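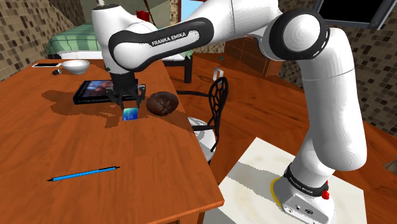 A Franka Emika arm with a two-finger gripper holding a small blue object over a desk, in a computer simulation of a furnished room.

Search this site Go
Contents Recent changes Index Contributors
Reference > Technology > Robotics > Chore automation

Chore automation

Chore automation is the use of machines to do routine physical work in homes, shops and small workshops. In its wide sense the term covers any labor-saving appliance, including the washing machine and the dishwasher. In robotics it is used more narrowly, for machines that must find, pick up, move and put down ordinary objects in places that were not laid out for them. Clearing a desk, folding laundry, loading a dishwasher and restocking a parts bin are common examples.

As of the latest revision of this article, no general-purpose machine does this work reliably without supervision. Single-purpose machines such as floor cleaners are widely sold. Robots that handle a range of objects exist mainly in laboratories, in pilot programs and in simulation.

Background

Industrial arms have welded, painted and stacked goods for decades. They do so in cells where each part arrives in a known position and people are kept out by fences or sensors. A home has neither of these conditions. A cup may be on the shelf, in the sink or under a newspaper, and someone may reach for it at the same moment as the machine.

Early attempts at household robots tried to list every object and every movement in advance. The lists grew too long to maintain. Later work has relied on cameras and on software trained from recorded movements, either guided by a human operator or produced in a simulated room.

Types of task

Tidying is often used as a first test. The machine picks up loose items from a table or desk and puts each in its place. A typical desk may hold a book, a bowl, a pen, a phone and a bread roll, and each calls for a different grip. A roll can be crushed by a force that would suit a bowl. A pen lies low and tends to roll away when the fingers close beside it.

Thin, flat items are among the hardest. A card lying on a hard surface offers almost no edge for the fingers, and a gripper that comes down too far will press against the table. Common methods include sliding the item to the edge of the table, tilting it with one finger, or using a suction cup. Shiny surfaces add a further problem, as reflections can confuse depth cameras.

Laundry involves cloth, which changes shape whenever it is moved. Machines that fold a towel laid flat have been shown many times. Taking a mixed load out of a basket, turning sleeves the right way and sorting by owner remain difficult.

Kitchen work combines water, heat, glass and sharp edges. Loading a dishwasher has had more success than washing by hand.

Shop-floor chores include feeding parts to a machine, sweeping up scrap, packing small orders and returning tools. These are usually easier than household tasks — the range of objects is smaller and the lighting is steady. Small workshops that change products often gain less, as each change may require new training.

Simulation

Much of the training and testing in the field is done in simulation. A modeled arm is placed beside a modeled table, and the furniture, objects and lighting are changed from one attempt to the next. A failed attempt costs nothing but computing time, and many attempts can be run side by side.

The main limit is the difference between the model and a real room. Friction, soft materials and worn joints are hard to reproduce. A program that succeeds in simulation often does less well on a physical arm, and most groups report the two sets of results separately. Kilian Bachmann has argued that simulated trials should include clutter that has nothing to do with the task, on the grounds that real desks are seldom cleared before work begins.

Trials

The Trallville trial placed arms on fixed stands in a row of furnished test rooms. Each arm was given 100 attempts at clearing a desk it had not handled before. The best of the programs finished 65 of them without help. Most failures involved dropped or missed flat items. In 4 attempts the arm pushed an object off the desk, and these were recorded separately as they would have required a person to clean up. Waltraud Zwahlen, who wrote the trial report, noted that a person did the same task in far less time.

A later study by the Maranier workshop group looked at shop-floor work. An arm supplied by Eberhard packed small metal fittings into trays during the night shift, from 10 p.m. on. Over the study it stopped and called for help 182 times. Most of the calls were for tangled parts. The workshop kept the arm in use but moved it to the day shift, where someone was close by to clear the stops.

The Grondia home program, which began in June and was led by Santino Cáceres, dealt with kitchens only. It ended early when several households asked for the equipment to be removed. Noise and lack of counter space were the reasons most often given.

Safety

An arm strong enough to lift a full pan can injure a person. Makers limit speed and force, and many arms can sense contact at the joints and stop. Such limits lower the risk but also make the work slower. Held objects have to be considered as well, as a gentle arm holding a knife is still dangerous. Emergency stop controls are normally kept within reach of the user.

Cost and outlook

Estimates of when household machines will be practical differ widely. Leopold Berchtold has suggested that shared machines, used in laundries and care homes, will come before privately owned ones. Eero Pitkänen has taken the opposite view, holding that people will accept a slow machine at home if it can work while they are out.

Fixed arms can reach only one work surface and must be mounted on a stand or table of their own. Mobile bases remove this limit but add weight and price, and most cannot climb stairs.

See also

Domestic appliance
Gripper
Machine tending
Robot simulation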